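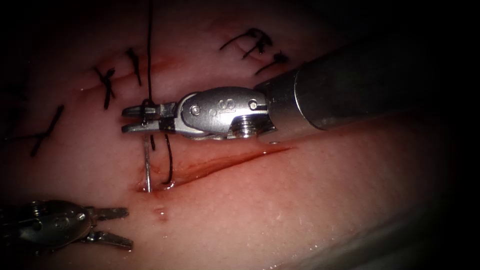 Kernenov Suturing Set: README

Student project, surgical robotics club, Gamunstead. Maintained by Flurina Reisinger and Vasco Godinho.

What is in the set

229 clips of robotic suturing on tissue, with one label file per clip. Each clip covers a single stitch. Two instruments are used throughout: the large one drives the needle and handles the thread, and the second grasper helps when needed. Black thread and a curved needle are used in every clip.

Many clips start with older stitches already in the tissue. Only label the stitch being made. Knots and trimmed ends from earlier stitches are background, even when they sit close to the shaft.

How it is split

Training: 110 clips. Test: 10 clips, picked by Socorro Cáceres and kept in a separate folder. Please don't train on these. The remaining clips have no labels yet and are in the folder called "unsorted".

Labels

needle: the part of the needle outside the tissue
thread: the thread in use, including loops hanging under the wrist
jaws_main: jaws of the large instrument
jaws_second: jaws of the second grasper, whether holding anything or not
wound: the open incision

Small separate spots of blood are not part of "wound". Đức Trình and Gergely Juhász disagreed on this in the first round, and clips labelled before July may still have them included.

Known problems

The corners are very dark. If an instrument fades into shadow, label only what you can make out.
Bright reflections on the wrist joint get mistaken for the needle by our first model (Skidwood v1).
Thread is thin and often lost at the top of the picture.

Working on it

Labelling sessions are on Wednesday after lessons, in the Kälin room. Take a batch of 10, put your initials in the sheet, and have someone else check it before you upload. New members should do one batch with Vasco first.

Questions about the label files go to Flurina.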